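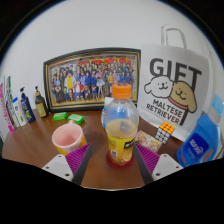
Kandusville Manipulation Lab | Shared Equipment

Hand-held grippers > Fingers and pads

Rennie hand-held gripper with ribbed silicone pads

The Rennie is a two-finger gripper tool carried by a person, with a camera on the tool looking out past the fingers. We keep it for recording grasps on everyday objects and for comparing finger pads before they go on an arm. Members of the lab and visiting groups can book it by the half day. It goes out with one set of pads fitted and the spare set in the case.

The fingers are angled in toward each other, and each one has a white plastic base plate held with small screws. A black strip runs along the inner edge. The pads currently fitted are the purple ribbed ones, which replaced the smooth Brurus pads as our default in January. The ribs are fine and parallel, and the silicone is soft enough to give under a thumbnail.

What it is good for

Bottles, mugs, boxed toiletries, soap bars, small toys and anything else you would find on a desk or a bathroom shelf. The usual test layout puts one target object in the middle of the desk, with other things to the sides and behind it so that the camera has some clutter to deal with. A clear juice bottle with an orange cap is a good first target. It shows very quickly whether you are closing square, because a bottle that is gripped off center turns in the fingers.

Partly filled bottles are worth including in any comparison. The weight sits low and the upper part is easy to squeeze, so a grip that feels fine at the shoulder can still let the bottle swing. Try the same bottle at the label and again near the neck, and log the two as separate grasps.

What it is not good for

Paper bags by the side panel. The fingers fold the paper and the pads get no purchase. Rope handles can be hooked over one finger, but that doesn't count as a grasp on our sheets. Large detergent-size bottles are too wide for the fingers and have to be taken by the handle. Framed pictures should stay where they are.

Pad comparison

Heather Rankin and Rhona Moffat ran the ribbed pads against the smooth Brurus pads on the same desk, with the same person holding the tool. They logged 773 grasps in all. Each object was lifted, held still, carried to the other side of the desk and set down. A slip meant any movement of the object in the fingers that could be seen on the recording.

Ribbed pads: fewer slips on the soap bars and on pump bottles taken by the body. No real difference on boxes. Slightly worse on the puzzle cube, where the ribs catch on the gaps between squares and can turn a face as the fingers close.

Smooth pads: better on flat cardboard and on the cube. Poor on soap. They also pick up dust, and the slips went up toward the end of each session until the pads were wiped.

Mugs came out the same with either pad if taken by the wall. Taken by the handle, both sets were unreliable, and the result depended more on the wrist angle than on the silicone.

We tried the Litau pads as well but have left them out of the comparison. The mounting holes did not line up with our base plates and the adapter let the pad rock. Catherine Hepburn has the drawings if you want to make a better adapter.

Camera and recording

The camera is fixed and should not be re-aimed. Both fingers need to be in view from open to closed. The near part of the view is taken up by black, which is normal for this tool, and the recording software expects it. If you crop your own copies, keep the originals.

Controller settings are stored on the tool. Profile 2 is the one used for the comparison above. If you change a profile, save it under your own initials and put the tool back on 2 before you return it.

Setting up a desk

A plain wall behind the desk is easiest. Put the target on a coaster if you need it to start from the same place each time; the dark red one shows up well on reddish wood and can be found again by eye when you reset. Glossy desk tops give reflections and strong shadows beside clear bottles. Leave those in if you are testing the camera, or move the lamp if you are only testing pads.

Keep anything tall away from the path of the right-hand finger. Most knocks in the log came from the operator watching the target and catching a bottle at the edge of the desk.

Specifications

Fingers: two, angled, white plastic base plates
Pads fitted: ribbed silicone, purple
Pads in case: Brurus smooth
Working load: 700 g
Maximum session: 12 recordings before the storage must be cleared
Profiles: stored on tool

Care

Wipe the pads with a damp cloth after soap or anything oily. No alcohol on the silicone. Check the base plate screws by hand before you start and don't overtighten them, as the plastic strips easily. A pad with a torn rib should be changed and the torn one left in the case with a note.

Booking

Bookings go through Davina Dalgleish at the equipment desk. First-time users need a short session with Jeanie Lindsay, who will also show you how to clear the storage. Return the tool in its case by 5 p.m. with both pad sets and the charging cable.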